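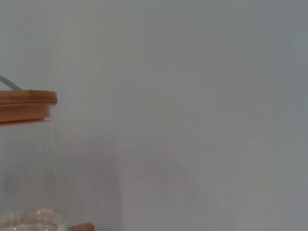
February, notebook 4, seed room

Came in early to check the storage trial before Benito needed the bench. The Gurkska beans have been on the shelf since the fall, and I wanted a proper germination count before we promise any to the Escobar garden. We started 404 seeds on damp paper last week, in the usual covered trays, and I went through every one of them this morning with my tea going cold beside me.

Result: 347 sprouted, 57 did nothing. I had hoped for better, but Fulgencio Pacheco says old beans from that side of the valley have always been slow, and he has grown them far longer than I have. I'm leaving the 57 on fresh paper a few more days – it costs us nothing, and I'd like to know if they're dead or only sulking.

Gray, seen from very close.
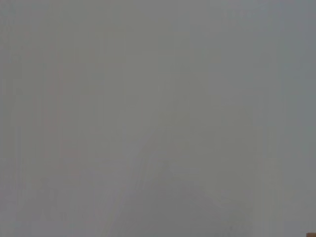 Plain gray, close up.

The Momby squash is another story. Benito Marín cleaned 596 seeds out of the fruit we kept back, and they are lovely fat things, hardly a flat one among them! He wants to dry them two weeks longer before they are sealed. I was all for doing it now, but I remember the moldy packets from the Binado peas (and the smell when we opened them), so I gave in without much of a fight.

Notes to self, while I think of it:

Write the variety on the packet before filling it, please, and in pencil. The ink ones from last year have faded so badly that I spent half an hour with a lamp working out two of them.

Ask Fulgencio if he soaks his beans overnight or only for an hour or two. He has told me both.
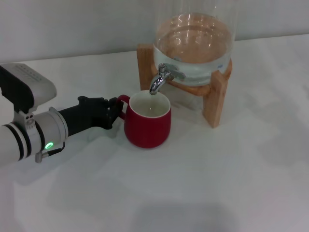
Still to do

Recount the slow beans. Find the good sieve, which Benito swears he put back. Start a small tray of Binado peas, four rows, near the window this time.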